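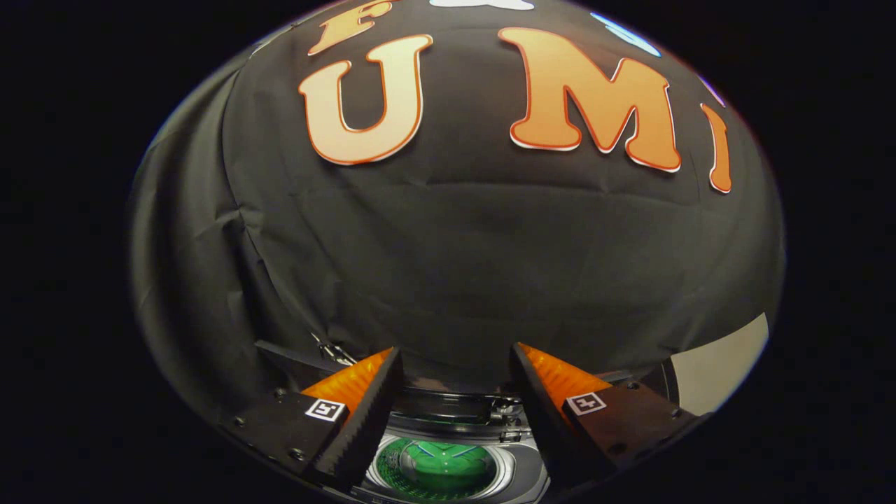 I spent most of April chasing one rumor through Flolonthorpe, and I want to get it all down while I still remember which version came first. You probably heard it. A company called Belico had supposedly paid for flights, hotels and dinners for people who then showed up at the Tkachenko Hall meeting and spoke in favor of the parking plan. I heard it in line at the bakery and I believed it for a whole afternoon! Give people an orange F, a U and an M on black cloth and they'll have a word ready before they've looked for the other letters, and that's pretty much how I treated this story. I had a company name, a meeting and a few strangers in nice coats, and I filled in the rest myself.

So I went looking for where it started. The earliest thing I could find was a post on Itby (the neighborhood site, for those of you who have wisely stayed off it) from an account with no profile picture and a grand total of 2 posts. The first was a poem. I mean it, a real rhyming poem about crooked money coming over the hill, with Belico in the second verse. The other was the same thing again with the line breaks taken out, so it read like a news report. That second one is the one everybody shared.

By the time I got there it had 3246 views, more than we have subscribers by a long way – I'm a little jealous. I scrolled through 90 comments, and I'd love to say someone in there had asked for a receipt. One person asked where the hotel was. The reply was "do your own research," with a laughing face.

I did try! I emailed the account twice and got nothing. I called Belico and a patient woman told me they sell ticket machines, had bid on the parking contract and hadn't flown anyone anywhere. Of course she'd say that, so I also went through the sign-in sheet from the meeting, which is public if you ask at the desk. There were 20 speakers. I managed to reach all but three of them, and every one I talked to lives here or works here. The nice coats belonged to a couple from the new apartments behind the library, who were a bit thrilled to be taken for lobbyists.

Does that prove there was no money? No, and I can't rule out something I haven't seen. Three people didn't call me back and I don't blame them. But I've found no ticket, no booking and no name behind the claim, and the person who made it won't answer an email.

For the record, I still don't like the parking plan. I think the evening charges are too high and the map leaves out half of Mill Street. I'd much prefer we argued about that at the next meeting, and I'm annoyed that I lost most of a month to the other thing – the draft rates have been sitting in the lobby the whole time and I only picked up a copy last week.

If you saw the Belico story somewhere before Itby, please hit reply and send me a screenshot with the time showing. And if you wrote the poem, I'd like to talk to you too. The first verse was pretty good.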